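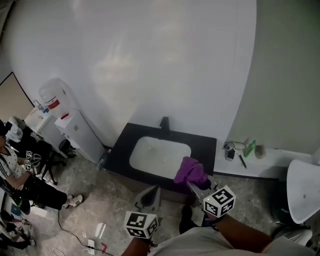

Tips for trying out hand-held grippers round the sink

June 12, 2020

Cloths are the worst thing you can give a gripper, so naturally everybody starts with one. A mug has the decency to stay mug-shaped. A cloth is a different object every time you put it down, and it will find the gap between your fingers and the counter with something like malice.

I have spent a good part of the spring comparing two pairs of hand-held grippers, the Holta and the Petek, on ordinary kitchen jobs. What follows is the stuff I keep telling people by the sink.

Picking up a cloth

Go for a ridge. Close on the highest fold and lift straight up a few centimetres before you move sideways. If you pinch a flat bit you will mostly be pinching the worktop, and the worktop wins.

If there's an edge hanging over the front of the counter, use it. Bring one finger in underneath and close gently. The Petek is better at this, having the slimmer tips. The Holta has more grip once it's on but needs a run-up.

Use a bright cloth on a dark top. Purple on black is lovely. Grey on grey and you'll be squinting at your own fingertips by teatime.

Wiping

Press less than you think. Both pairs flex under load, and when they flex they twist, and then you are polishing the tap with a knuckle. Fold the cloth once, hold it by the folded side and drag it towards you. Pushing away bunches it up every time.

Markers

Keep the cubes clean. A splash of washing-up liquid dries to a shine and the tracking starts to wander off on its own errands. Dry microfibre, no spray. I lost most of an afternoon in February to one thumbprint.

Don't cross your wrists. One cube hides the other and you get a lovely recording of a left hand teleporting.

Check your status light before you begin, then check it again. I once did 45 wipes in a row, some of them quite elegant, with nothing being saved.

Cables

Tape them down or run them along the skirting. You will be looking at your hands, and the cable knows this. Power strips want to be well back from anything with a tap on it — I'd rather have a long lead than an exciting one.

Holding the things

Elbows in. The Holta is the heavier of the two and you feel it in the forearm after six minutes or so of careful wringing. Haris Angelovski, who has wrists like fence posts, disagrees and says the Petek feels like holding a biro. He did 62 lifts with each and dropped the cloth more often with the light one, then blamed the cloth.

Swap hands between goes. Your bad hand tells you more about a gripper than your good one, which has been covering up for poor design all its life.

Spare fingers

The Ostach replacement tips fit both pairs if you file the shoulder down a touch. They're softer, good on fabric, hopeless on a wet glass. Hondero do a ribbed set as well, but mine haven't turned up yet, so for now it's the Petek for cloths and the Holta for anything with a handle.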